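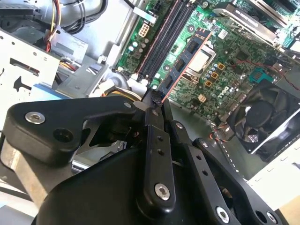 Gripper fingertip against the lower end of a blue memory module, desktop case open.

Workshop tips for the memory module task
Vullville robotics club, notes for members and anyone helping out
Updated October 8, 2020

These are the tips we give to anyone starting on the memory task for the Curketti student competition. Most come from the practice sessions in September. Nermin Altıntaş wrote the first set and Valtteri Karppinen added the parts on the wrist camera and the rack.

Before you start

Unplug the computer at the wall, then hold the power button in for a few seconds. Touch bare metal on the case before you touch the board. Take off bracelets and tie back long hair.

Lay the case on its side on the bench with the board facing up. Put a folded tea towel under one corner if it rocks. A case that moves a few millimetres will spoil a position you spent all evening teaching.

Tuck loose power leads back towards the drive cage and hold them there with a twist tie from a bread bag. Don't use rubber bands, they perish and end up in the fan.

Lining up on the slot

Open the catches by hand first. Check that the notch in the module matches the key in the slot, then set it in place by hand and let the arm do only the pressing. Once that works every time, go on to picking up.

Press on one end, then the other. Keep the fingertip on the edge of the module and away from the chips. If the arm stalls, stop and back off along the same path you came in on. Never drag sideways to get free.

Use an old module for practice. We buy dead ones by the bag from Shetty, the repair shop, and mark them with nail varnish so they don't get mixed up with good ones. Wipe the contacts with a clean, dry cotton cloth.

The fingertips pick up grit and go rough. Look at them before each run and brush them with an old toothbrush. If one is badly worn, fine paper (we use 400 grade) will bring it back, but take it off the gripper first or the dust gets in the joints.

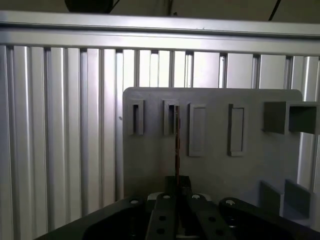
Gripper with the thin rod upright, in front of the grey panel and its row of holders.

The rack and the thin rod

Practise with a thin rod before you try anything wide. A bent tip shows up quickly, and you can see from the wrist camera whether you are leaning to one side.

Get the rod square in the gripper before you move towards the panel. Sight it against the upright grooves of the aluminium behind. Come in slowly and stop short of the holder, then check the view again.

Shadows from the fingers can hide the lower part of the panel. Move the desk lamp and leave the camera settings alone, or the next team will have to set them all up again.

Putting things away

Go round the screws on the gripper with a hex key at the end of the session. Finger tight is no good. Save your program under your team name, with the Biltent folder for finished work and the other one for drafts. Team 4 lost a whole evening's points by saving over them.

Screws from the case go in an egg box, one cup for each part. Write on the lid with pencil. Cover the open case with a clean cotton pillowcase if it is staying out overnight, and leave the hex keys on the hook by the door.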